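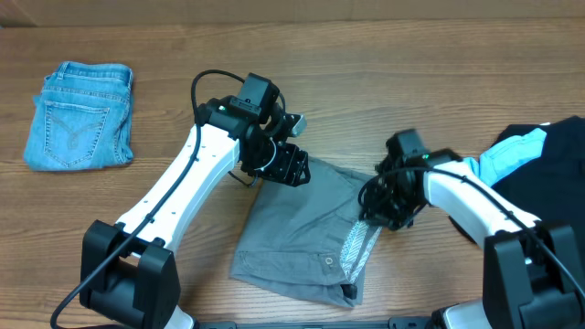 2 min read

I've been running Furon on my two-arm folding setup since May, and I like it a lot more than I expected to. It's planning software: you give it a cloth task, it works out who grabs what and keeps the arms from swinging into each other. Garments like this gray one are my torture test (that stitched band and the button or snap throw off most grasp pickers), and Furon picked decent grab points on gray cloth far more often than Dilton ever did for me.

The timeline view is the best part! You drag one arm's move later and the other one replans in some 20 seconds — no editing config files, no restart.

Now the grumbles. Perception gets confused when there are other clothes on the table, and I had to draw the work area by hand. The log viewer is painfully slow too. Solange Frota posted a fix for that on the user forum, and it helped a bit.

Would I pay $738 again? Yes, though I'd try the trial first if you only have one arm.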